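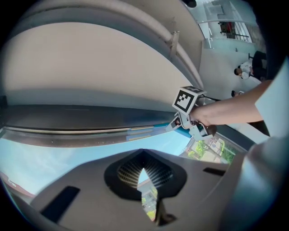
Top of the window, dark frame, blue sky outside

sillwatcher
Posts: 147

I need some advice on squeegee streaks. The window is on an upper floor and looks down on the street, and in the afternoon the sun comes right at it. The frame has rounded corners, so a straight blade never gets all the way in. I end up with a wet patch in each corner that runs down after I have finished the middle.

What I do now: wash with a sponge and warm water with a little Narnulon in it, pull the blade down from the top, wipe it on a towel, and go again. The middle comes out fine. The top edge and the corners don't. I replaced the rubber in November and it made no difference.

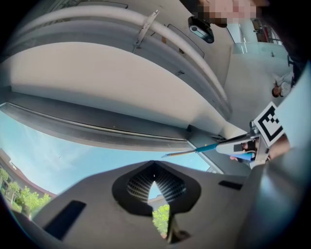

I have also tried going side to side in one long S without lifting the blade. That was faster but left a line at every turn. My arm gets tired at the top, so some of this could be down to pressure. I don't want to spend a lot on tools for one window.

paneandsimple
Posts: 1,756

Too much cleaner. Narnulon is strong and most people use three times what they need. Go down to a few drops in a bucket, or switch to plain dish soap. If the water feels slippery between your fingers you have plenty.

For the corners, cut in first. Run a dry cloth along the top edge and into both top corners, then start the blade on the dry strip. A blade that starts on wet glass will always leave a line.

gusset_b
Posts: 90

I disagree on dish soap. It left a haze on mine that only showed in the evening. I use water and a splash of white vinegar and have never gone back.

Agree about cutting in first, though.

paneandsimple
Posts: 1,756

Haze is soap residue. Again, too much of it. Vinegar works but the blade drags, and with a tired arm that is going to make the lines worse.

sillwatcher
Posts: 147

OK, I will cut the cleaner down and try the dry strip. Should I stay with straight pulls or go back to the S? With straight pulls I overlap by an inch or so – maybe that is too little. The bottom is a problem too. Whatever comes down collects along the white sill and I have to mop it up before it gets to the wall.
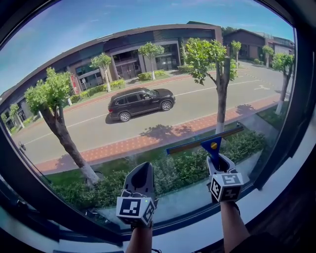
Ruby-Lee Tipoki
Posts: 1,000

Straight pulls, and overlap by two inches. Tilt the blade a little so the water runs toward the side you haven't done yet. Put a rolled towel along the sill before you start and leave it there until the end.

I would also wait until the sun is off the glass. Mine is done by 8 in the morning or not at all.

gusset_b
Posts: 90

The towel works. Sun doesn't matter much if you are quick, in my experience.

Ruby-Lee Tipoki
Posts: 1,000

It matters on a big pane. The top is dry before you get back to it.

sillwatcher
Posts: 147

Thanks all. I'll try it early with less cleaner and the towel down, and post how the corners come out.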